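Leopold Ammann compares gripper controllers at Flornik, mostly in simulation. The Lidine controller closes on position, he says, and the Garba on force. Both were given 168 grasps on the same marble island.
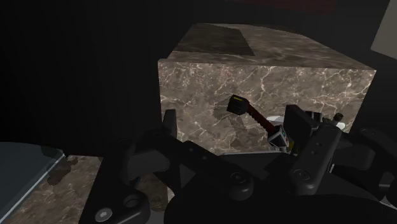
"Thin handles separate them," he says. "A position target set for a mug is useless on a shaft." Garba needed 107 fewer retries.
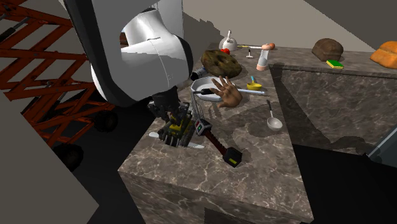
Clutter matters less than he had expected. "The planner copes. Contact settings cost us nearly 2,000 steps of tuning." The wrist camera comparison is set for December.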